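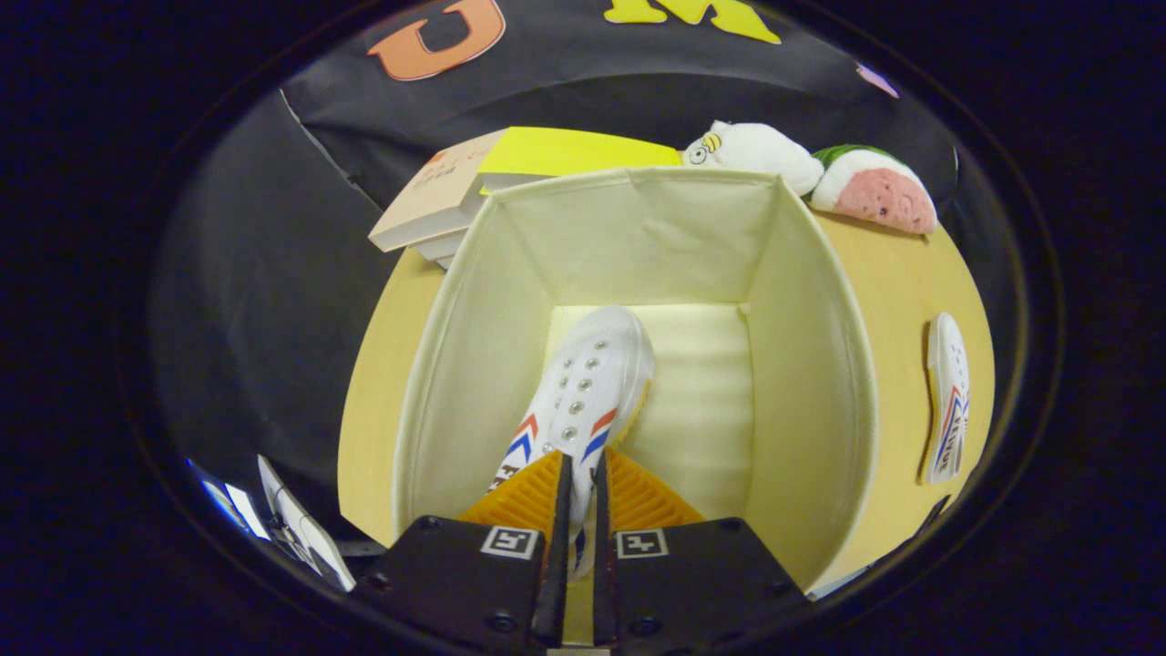
手持ちグリッパーで教えるとき、動作はどのくらいの速さで見せればよいですか？

普段、手で物を片づけるときより少しゆっくりめが目安です。指が閉じきる前に持ち上げると、Bultamikは「つかむ」と「運ぶ」の境目をうまく学べません。

## 4.2 靴をビンに入れる動作を教える

いよいよ実演です！自分の手の動きがそのままロボットのお手本になる、この章でいちばん楽しいところです。

1. 布製のビンをテーブルに置き、白いスニーカーを片方ずつ入れられるように口を広げます。
2. グリッパーの指を全開にし、左右のマーカーがどちらもカメラに映っていることを確認します。
3. 録画ボタンを押し、表示が緑になるまで待ちます。
4. オレンジ色のパッドで靴を両側からはさみ、ビンの中へ運びます。つま先を上に向けて立てましょう。
5. 指を開いてまっすぐ引き抜き、もう一度ボタンを押して保存します。
6. 靴の向きと置き場所を変えて、手順2から繰り返します。

> **メモ**　最初の学習には40回分の実演で足ります。100回分そろうと、斜めに置いた靴への対応がぐっと良くなります（ここは本当に感動します！）。

> **注意**　マーカーを指や袖で隠さないでください。5秒以上隠れた記録は自動的に破棄され、エラー958が表示されます。

失敗した実演は、その場で「取り消し」を長押しすれば消せます。靴を落として拾い直した記録は、復帰動作の学習に使えるので、「やり直し」タグを付けて残してください。タグの付け方はMedinaの画面右上のメニューにあります。

手首の返し方に迷ったら、Sólveig Dalsgaardによる実演集を再生してみてください。無駄のない動きで、まねするだけでも上達します。

保存が済んだら、4.3「記録の確認と送信」へ進みます。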